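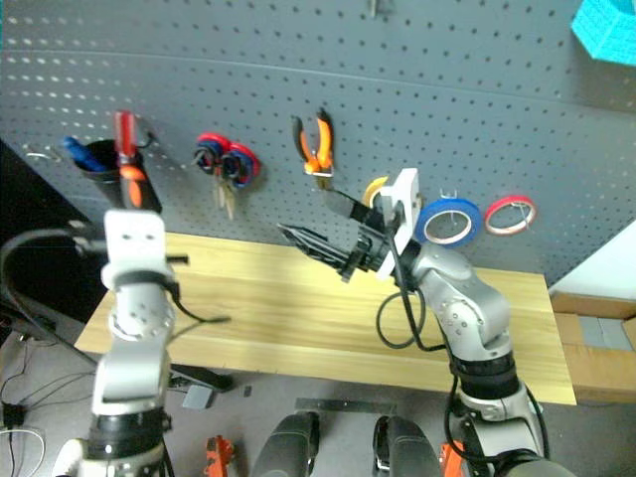

*Britt-Marie Bakke*

**Tool tidying (robotics)** is the chore of taking hand tools off a bench and hanging them back where they belong, done by a machine. I've been keeping this entry going for a while now, and I'll say up front that I'm fond of the subject, so forgive the cheering.

## Why it counts as a chore

Every shop has a pegboard, and every shop has a bench full of stuff that should be on it. My friend Torunn Boström runs a small repair shop called Dalgate, and she'd hand the job to a machine tomorrow if she could (so would I!). It looks like nothing when a person does it. You grab the pliers, you find the hook, you walk off. A robot has to work out which way the handles are facing, where to squeeze, and how far to push before the hook has really caught.

## What is hard about it

Pliers and scissors are the mean ones, because they have two halves that swing. Grab one handle and the other goes wherever it likes. Screwdrivers behave better, but they roll, and a screwdriver lying flat on a bench gives two fingers very little room to get under it. Rolls of tape are my favorites – big, light, with a hole in the middle that forgives a sloppy aim. Keys are awful. Keys on a ring never hang the same way twice, and I'd put them last on any list. 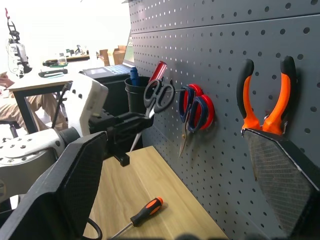 Then there's the trouble of seeing. A hand reaching for a hook tends to block the view of the hook, which is why many builders put a small camera near the wrist as well as one higher up. It helps a lot, though a shiny blade can still fool it.

## Can they do it yet?

Sort of! Danylo Dmytriv, who used to work with me at Zernton, kept a log of 50 tries at hanging up the same pair of pliers with a two-armed setup, and 21 of them ended with the pliers on the hook. He was thrilled. Torunn was not, and said she'd fire a teenager for that.

My own view is that sorting parts into bins is nearly there, hanging tools is getting close, and clearing a bench you've never seen before is still years off.

## See also

- Bin sorting
- Dish loading
- Laundry folding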